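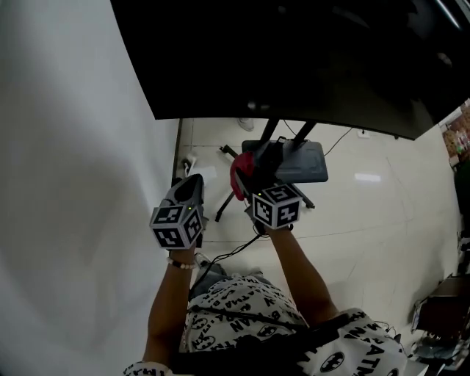
Callmont Robot Learning Group, Demonstrations Team

December 23, 2024

I've been on wiping for most of this month. The task is to take a cloth in one gripper and clean the front of a big display with it, going left to right and then down a row, until the whole panel has been covered. The target before the break was 200 good demonstrations and I finished the last of them this morning.

I came over from the remote control side, where I drove an arm from a desk with a pair of handles and watched it on a monitor. There's a lag on that setup. It isn't much, but you learn to move slower than you normally would, and then the robot learns to be slow too. With the hand-held grippers there's no arm in the way. You do the job yourself and the tracking cubes tell the software where your hands went. My wiping is a lot closer to how I'd do it at home.

The part that took practice was the cloth. If you grab it flat by one corner it flops around and the plastic of the jaw ends up near the glass. Jocelyn Pelletier showed me to bunch it first, pinch the bunch, and let the rest hang. You get more padding that way and it behaves the same from one run to the next. I threw out my first 16 runs after I changed over, as I didn't want two styles mixed in the same set.

The other hand mostly does nothing, which is harder than you'd think. It drifts. I'd catch myself resting it on my hip, and then the two cameras would lose any sense of where they were supposed to be. Now I keep it out in front at the same height as the working one and only use it when the cloth needs a tug.

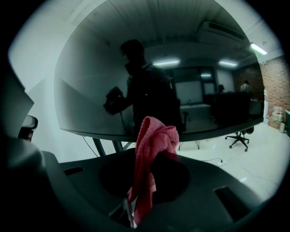

Dark screens are an odd thing to work on. A switched-off panel is close to a mirror, so the gripper camera gets a second copy of the room and of whoever is holding the tool. Darlene Hiebert thinks the model will sort that out if we vary who does the wiping. Gaétan Landry would like us to move the screen around more. We'll probably do both in February, when there are more people around to take a turn.

My wrists are fine, for those who asked after my last post. The grippers aren't heavy, but holding them level for a whole session gets into your forearms. I do 2 short sessions with lunch between them. Long ones give you tired demonstrations, and you can see it when you play them back: the strokes get shorter and the bottom row gets skipped.

Nouhaila Badawi is going through the recordings now and marking the ones where I let go too early at the end. I expect to lose a few. After that it's on to folding towels, and I've already been told my folding needs work.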